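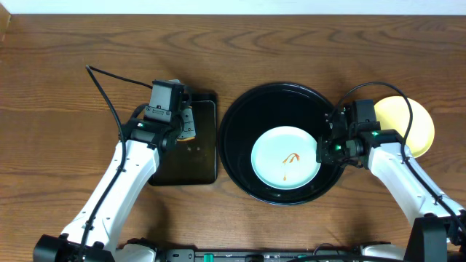
Los dos brazos de la célula de vajilla de Lullov, con la pinza derecha sobre el borde del barreño y un plato verde menta manchado de salsa en su interior.

Mantenimiento de una célula de dos brazos: cables, dedos y cero mecánico

La célula de Lullov ocupa una mesa de madera arrimada a una pared blanca. Su tarea es mover vajilla sucia entre la mesa, una bandeja negra y un barreño ancho y poco profundo. No hay cinta transportadora ni vallado, y el conjunto entero se desmonta con un juego de llaves Allen. La sencillez del montaje engaña en un punto: casi todo el tiempo perdido procede de piezas baratas y de ajustes que se hicieron una vez y no volvieron a comprobarse.

Delyth Nicholas se ocupa de la puesta a punto desde que la célula se trasladó a su ubicación actual. Su cuaderno de mantenimiento, que Nunier ha podido consultar, tiene más páginas dedicadas a los cables que a los motores. Los reductores no han dado una sola avería. Los conectores de la muñeca, cuatro.

El recorrido del cable

En un brazo ligero el cable pesa lo suficiente para alterar el comportamiento de la muñeca. Si queda corto, tira de ella en los giros extremos y el controlador compensa con más corriente. Si queda largo, entra en la zona de trabajo y acaba enganchado en el borde de un plato. La solución adoptada es un bucle alto por encima del brazo que baja después a lo largo de los segmentos hacia la base.

La altura del bucle se ajusta con el brazo completamente extendido y la muñeca girada al límite, primero hacia un lado y después hacia el otro. En ninguna de las dos posiciones debe tensarse el tramo próximo al conector. A continuación se recoge el brazo y se mira dónde cae el sobrante. Nicholas deja 20 mm de holgura en el último punto de sujeción y marca la cubierta del cable con rotulador blanco. Cuando la marca se desplaza, la brida ha cedido.

Las primeras bridas eran de nailon estándar y se apretaban a mano hasta el tope. Fue un error: la presión marcaba la cubierta y el cable trabajaba siempre por el mismo punto. Ahora se usan bridas de velcro en los tramos móviles y de nailon solo junto a la base, donde no hay flexión.

Los dedos de la pinza

Los dedos son la pieza de desgaste. Trabajan contra loza y plástico, con restos de comida de por medio, y la grasa reduce el agarre antes de que el desgaste sea apreciable a simple vista. La limpieza se hace al final de cada turno con un paño humedecido en agua con detergente neutro, nunca con disolvente. Un intento con alcohol isopropílico endureció la superficie de contacto y obligó a cambiar el juego completo.

El cambio lleva 5 minutos por pinza si los tornillos están en buen estado. El procedimiento escrito es este:

Llevar el brazo a la posición de servicio y cortar la alimentación del motor de la pinza.
Retirar los dos tornillos del dedo, sujetando este con la otra mano.
Limpiar el asiento. Cualquier resto seco inclina el dedo nuevo.
Montar, apretar en dos pasadas y cerrar la pinza en vacío a baja velocidad.
Comprobar al trasluz que los dedos cierran en paralelo.

El último paso se omitía con frecuencia. Un dedo torcido sujeta bien un plato por la parte central del borde, pero lo deja girar cuando lo toma de lado, y el fallo se achacaba al software. Dos semanas de registros de agarre se descartaron por este motivo.

Los dedos actuales los suministra Breathnach. Los anteriores se imprimían en el propio taller, con una dispersión de medidas que obligaba a recalibrar la apertura tras cada cambio. Con los nuevos la recalibración se sigue haciendo, aunque el valor apenas varía de un juego a otro.

El cero y la posición relativa

Cada brazo tiene su propia base, y ambas están unidas por una estructura común en el borde delantero de la mesa. Esa unión determina la precisión del conjunto. Cuando un brazo entrega un objeto al otro, el error que cuenta es el que existe entre las dos bases, y un tornillo flojo en la estructura se traduce en un desvío visible en la punta de la pinza.

El control se realiza los lunes. Se lleva cada brazo a su cero, se compara con la plantilla de aluminio y se anota la diferencia por eje. Después se hace que ambas pinzas apunten a la misma marca, una tras otra, y se mide la separación. El límite interno es de un milímetro. En la revisión del lunes 10 de mayo el brazo izquierdo superaba ese valor en el eje transversal. La causa era un tornillo de la base, apretado en su día sin arandela sobre madera, que se había ido hundiendo.

La madera es el punto débil del diseño. Cede bajo carga concentrada y cambia con la humedad. Para repartir el esfuerzo se colocaron placas de acero bajo el tablero y arandelas anchas por encima. Nicholas habría preferido una mesa de perfil de aluminio, pero la célula debe reproducir una superficie doméstica, con su veta, sus reflejos y sus sombras, y la cámara de cabeza tiene que trabajar en esas condiciones.

Superficies brillantes

El barreño y la bandeja son oscuros y brillantes. Para la percepción resultan objetos ingratos: el borde se ve con nitidez en unas zonas y desaparece en otras según caiga la luz. Se probó a cubrir el fondo del barreño con una lámina mate y se retiró a los pocos días, porque los platos se pegaban a ella. El ajuste definitivo se hizo por exposición, fijándola en manual y bajándola hasta recuperar el contorno del borde.

El orden de comprobación, según el cuaderno, es invariable: primero la luz, luego la exposición y por último el modelo. Invertirlo cuesta caro. Un cambio de lámpara sin anotar se interpretó como una degradación de la red Florum, que es la que localiza los platos, y se reentrenó sin necesidad.

Prueba de retorno al servicio

Tras cualquier intervención la célula pasa una prueba de 50 ciclos con vajilla limpia y otros 50 con vajilla manchada. Las dos tandas se registran por separado. La primera detecta fallos mecánicos; la segunda, problemas de agarre. Si un plato se cae en la tanda limpia, se detiene la prueba y se vuelve al control de paralelismo de los dedos. En la tanda manchada se admite una repetición del agarre, pero ninguna caída.

Los indicadores verdes de las muñecas solo confirman que hay alimentación y comunicación. No informan del par ni de la temperatura, y en el cuaderno figura una nota subrayada al respecto: con el indicador en verde se ha llegado a trabajar con un conector a medio insertar. Desde entonces, cada conector se presiona a mano antes del arranque.

Para junio está prevista la sustitución de los cables de ambos brazos por otros de mayor flexibilidad, con conector de bloqueo — el mismo modelo en los dos lados, de modo que baste un solo recambio en el cajón.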